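Keeping the Kitchen Cell Running: Setup and Maintenance
Emese Jakab and Costel Buzatu
Advisor: Vimala Rai

3. Setup

Our cell is one arm mounted at the front edge of a kitchen counter, so that it reaches over a cutting board. We named the cell Kamik. The team before us left it working but with almost no notes, and our job this term was to write down how to set it up and keep it in shape.

The base bolts were checked first. Two had backed out slightly, and we retightened all of them in a cross pattern. Next we ran the homing routine and compared the wrist position with a mark on the board. The first run was off by 3 mm. After we reset the zero on the elbow joint, it was within 1 mm. 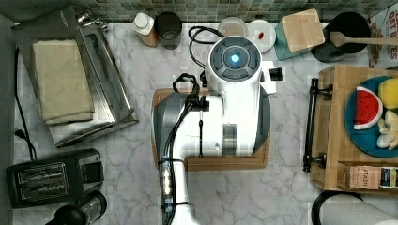 Cable wear was the main problem we found in January. The bundle needs enough slack for the wrist to turn fully, but too much slack lets it catch on objects. Costel moved the clips twice before we settled on a spacing of 129 mm.

4. Maintenance schedule

Every 100 cycles: wipe the gripper fingers, check the clips, look for rubbing on the cable.
Every 1,000 cycles: repeat homing and log the error.
Every 3,000 cycles: check bolt torque and replace the finger pads.

Roxana Toma keeps the log sheet, and new entries go at the bottom. We have not reached 3,000 cycles yet, so the pad interval is still an estimate.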